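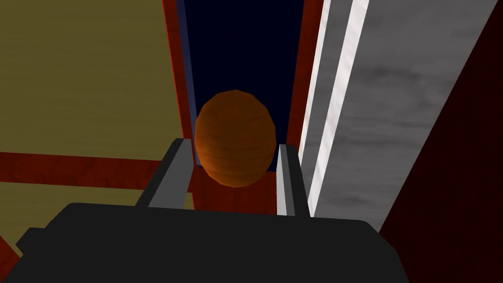 Orange egg, flat shading

From: Rahel Stöckli
To: suvarna-users
Subject: Re: texture library clean-up

Rigoberto Ríos wrote on Sunday:
> The shared library is up to 2926 files and half of them are
> duplicates. Can we drop the old timber and tile sets? Also, my
> greys come out darker in Kinance than in Suvarna. Same file,
> same lights.

I've been through the first 1055. Most of the doubles came across with the Prikero import and differ only in name. I'd keep the small tiles, as people still use them for ceilings.

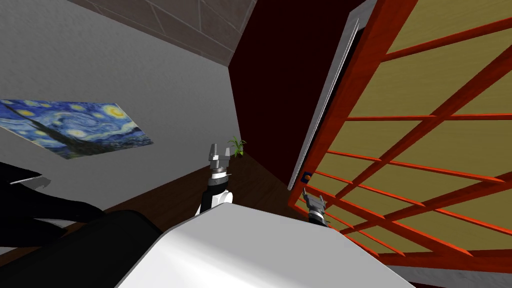 Starry Night on the grey wall, tiled ceiling

On the greys, check the colour profile before you touch the lights. Kinance ignores the one saved in the file and uses its own. I had to set it by hand in 3 projects.

What I'd like to do next:

1. Move the duplicates to an archive folder and leave them there until December, in case an old project calls for one.
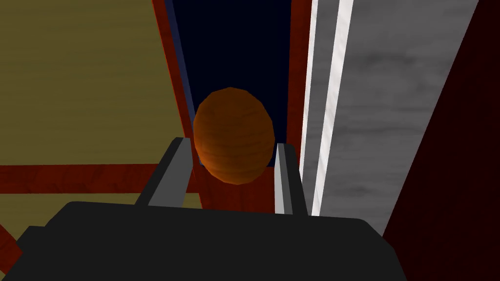
2. Rename what's left by material, then colour. Rigoberto, could you take the timbers? There are 22 left.

Rahel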